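80 down, 20 to go 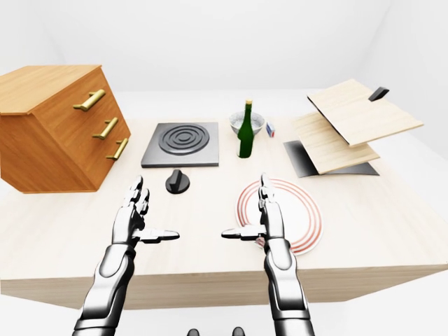 Filed under: Robot Learning

May 29, 2023

I finally have the kitchen table running in simulation, and I am hooked! I drive both hands myself and every run gets saved as an example for the policy to learn from. The goal for this first batch is 100 clean ones, and as of tonight I have 80.

The drawers are my favorite. Three bar handles, three heights, and each one wants a different wrist angle - I had no idea how much I do without thinking. The stove knob is harder. My first 19 tries went straight in the trash.

Auður suggested moving the bottle and the bowl of ice a little between runs, so I'm doing that for the last 20. Then on to 500!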